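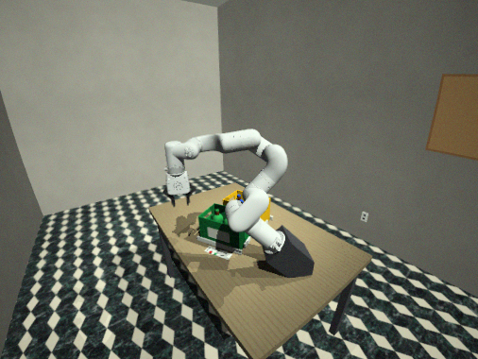 July – equipment list for the crate cell, third pass. Need a number to Mỹ Lâm before she closes the request, so writing this fast. Biggest line is still the arm. The sim has it on the same table as the two crates, base on the tabletop, and that is what I want to budget for: one table, one arm, no separate pedestal. Kasten quoted a pedestal anyway. Took it out. With the gripper out over the far left part of the table, past the green crate, the forearm is running long and nearly level, so do NOT let anyone talk us down to the short-reach model to save money. Would want margin past that.

Gripper: two-finger is fine for now. Bottle in the green crate sticks up over the rim so we can come at it from the top. Not sure about the ones in the yellow crate, caps are just inside the rim and I don't know what finger clearance we get against the wall. Put down one spare set of fingers, Vurine, 189 the pair. Lead time unknown – ask.

Crates. Kasten sells in packs of 20. We need far fewer but the single price is silly. Order one pack, mixed colors if they'll do it, and give the leftovers to the Nelum people, who keep asking.

Table. Quote from Dritness is 600 with leveling feet, delivery seperate. Is the bench we have stiff enough?? Never measured it with anything heavy moving on top. Todo before we spend the 600: bolt a dead weight on, shove it, put the dial gauge on the far corner. If it moves more than the spec sheet allows we buy, otherwise keep ours and spend on the guard.

Guarding – was missing from pass two completely, my fault. Light curtain on the open sides or a plain fence. Fence is cheaper but then loading crates by hand is a pain. Mỹ Lâm prefers the curtain. Leaving both in as options A and B, she can cross one out.

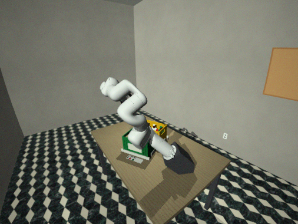 Arm folded up and back over the table, green crate to the left of the base, yellow one behind it. Sim, same layout.

Check this pose against real ceiling height and the lamp over bay two before ordering. Elbow bends back to the right here, so the keep-out on that side has to be bigger than the tabletop. I had drawn it flush with the table edge. Redo the floor sketch.

Power: sim room has one double outlet low on the wall. Ours is much the same and the controller shouldn't share with the compressor. Electrician, one new circuit, guess around 60 for parts, labor goes on the building account I think. Confirm.

Still open:
– shipping on the arm, not in the Kasten quote
– training day, yes or no
– does the Vurine warranty cover fingers or only the body
– who signs for teh delivery if I'm out

Sending pass three to Mỹ Lâm at 4:30 with the blanks marked.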